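Open Day at the Brolham Robotics Club, 5/19/22

I've been meaning to get over to Brolham for ages, and this time I finally made it, with a bag of sandwiches and my nephew's old backpack (don't ask). The club has two rooms above the Stastodow building and you go up a back staircase that smells of floor polish. There was a sign-in sheet, a plate of lemon cookies, and a lot of very excited teenagers who all wanted to show me their screen first!

The big project this year is called Kekana. It's a house robot that lives entirely in a simulator, and the students are teaching it to get from room to room on its own. No motors, no wheels, no soldering burns – the whole thing runs on a row of secondhand desktops. I'll admit I was a little let down when I heard that, because I like a machine I can trip over. Then I sat down with them and lost most of the afternoon.

Doors are the hard part. I had no idea! The robot has to work out which way a door swings, find the handle, and then get itself through the gap without clipping the wall. The team had one standing partly open, with a dark bar handle on each side, and they'd been working on the approach to it since September.
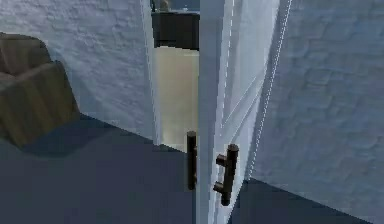 Woo-jin Ko thought I should mention that the door swings both ways in the code now, and that the old version only knew how to push. The pulling part took 7 tries to write, and the club is still arguing over how far the robot should back up while it pulls.

So there you go, I stand corrected, and I did see a very heated whiteboard on that exact subject. One girl had drawn the robot as a potato with arrows coming out of it, and I understood her version much better than the math next to it.

After the cookies ran out we moved to the second room, where the younger group is working on getting around the rest of the house. They've got a bathroom in there with a pedestal sink and a toilet, and even a landscape hanging on the wall, which tickled me. Their job is to have Kekana go in, turn, and come out again without bumping anything.

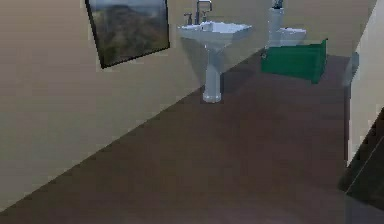
They score every run out of 10 and write it up in a paper notebook, which I loved. A bump costs you two points and getting stuck costs you the lot. The notebook goes to the Oster meet with them, where each team gets 600 seconds on the clock and one restart.

Parking is free behind the building, but go early.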